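La mesa blanca y las violetas

Llega tarde y pide café antes de sentarse. Jelle Verhoeven lleva desde marzo hablando de lo mismo, de mesas, de lo poco que cabe en ellas y de lo mucho que le ponemos encima. Tiene una consulta pequeña, Follska, en un bajo con mala luz. Ordena escritorios ajenos. Suena a poco. Cobra 200 euros la visita y tiene lista de espera.

«La gente me enseña el armario. Yo les digo, enséñame dónde abres el portátil.»

Con el papel pintado tuvo dudas. Muchas. Violetas moradas, hojas verdes, fondo crema con rayas muy finas, y en las tres paredes, sin dejar una lisa para descansar. El rollo lo encontró en el almacén de Ngô, un resto de serie, y se lo llevó entero sin medir nada. «Me sobró, me faltó, me volvió a sobrar.» La mesa en cambio la quiso blanca desde el primer día. Portátil al fondo, funda de gafas a la izquierda, los lápices en su bote amarillo, a la derecha. Y ya. 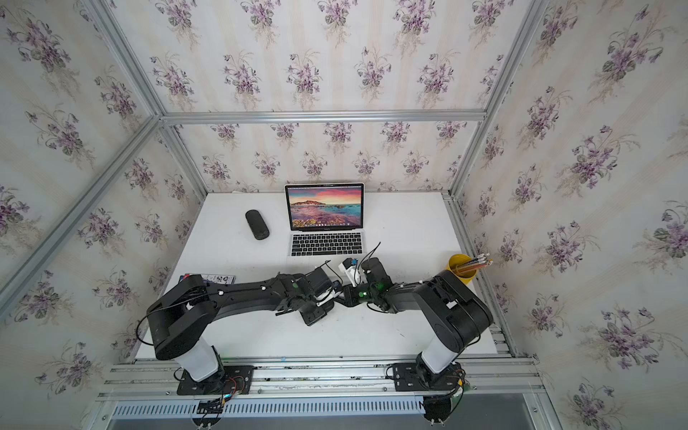 Verhoeven se equivoca con los lápices, escribe Clerkent en los comentarios de la entrega anterior: quien trabaja con portátil no los toca en meses y acaban siendo un adorno que junta polvo. Se lo leo en voz alta. Se ríe, deja la taza.

«Que los cuente. Yo gasto lápiz todos los dias. Apunto en papel y luego paso a limpio, siempre en ese orden.» ¿Y el bolígrafo? «El bolígrafo se pierde. No sé por qué, pero se pierde.»

Habla rápido, salta. Del bote pasa a las gafas, que es su tema. Dice que la funda tiene que tener sitio fijo, y que el sitio fijo lo elige la mano, no la cabeza. La suya va a la izquierda. Probó a la derecha un tiempo y acabó buscándola en el bolso, en la cocina, en el coche. Casi 600 visitas a casas y oficinas, calcula, y en la mayoría las gafas estaban debajo de un papel.

El presupuesto de la reforma, le pregunto. Saca el telefono y lo mira: 1.187 euros, con el papel, la cola y la mano de obra. La mesa aparte, se la compró a Kallow de segunda mano y ya venía con alguna marca. No piensa lijarla.

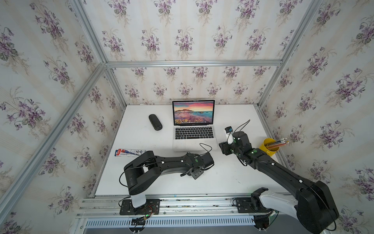
«Una superficie blanca te delata. Dejas una factura y la ves desde la puerta. En una oscura la factura vive ahí hasta el verano.» Por eso la recomienda, aunque los clientes protestan, que si se ensucia, que si cansa la vista. Él les deja protestar. Les pide 2 semanas de prueba y luego vuelve.

¿Fondo de pantalla también? También. El suyo es una costa al atardecer, cielo rosa, rocas. Nada de iconos sueltos por el medio, la fila de abajo y punto. Lo considera parte de la mesa.

Queda el asunto de las flores. Le pregunto si no se cansa. Tarda en contestar, por primera vez en toda la mañana.

«El primer mes sí. Ahora las echo de menos cuando trabajo fuera.»

Mira la hora, tiene visita a las doce. Se deja el café a medias y vuelve desde la puerta a por las gafas.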